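## Patterned mug range moves to sample review at Plisbridge

June 17, 2022

Plisbridge has moved its Marti range of ceramic mugs from surface design to sample review. The range mixes plain and patterned bodies on a common form, and the review will settle which go into the first production run of 4000 pieces.

Surface design was led by Roswitha Mösli. Her brief called for repeats that hold up around a curved wall, where motifs narrow visually as the surface turns away. Small motifs set on a regular grid tolerate this well. Larger botanical shapes need more white space between them, and the placement of the handle has to be fixed before the artwork is scaled.

Colour is being assessed indoors under overhead lighting. Lorenz Wieser, who manages glaze testing, said yellows and greens were the hardest to match between batches -- a small shift in firing temperature is enough to dull either one. Navy has been the most stable colour so far. Each glaze is fired on 64 test tiles before it is applied to a mug.

The samples stand on a honey-coloured wooden surface, with a rack and wooden tray behind for the pieces awaiting comparison. A mustard-yellow dot and flower pattern is up for review along with a plain sage green, a red lattice and a navy leaf design.

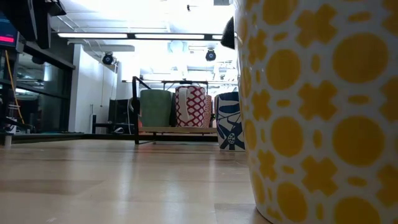 ### Next steps

Comments on colour and pattern go to Lorraine Yeoman, who will compile them for the kiln team. Approved designs will then be put through 100 dishwasher cycles and checked for fading, crazing and wear at the rim. Any design that fails goes back to Mösli for rework and joins a second, smaller run.

Retail orders are expected to open in November. Pricing has not been set.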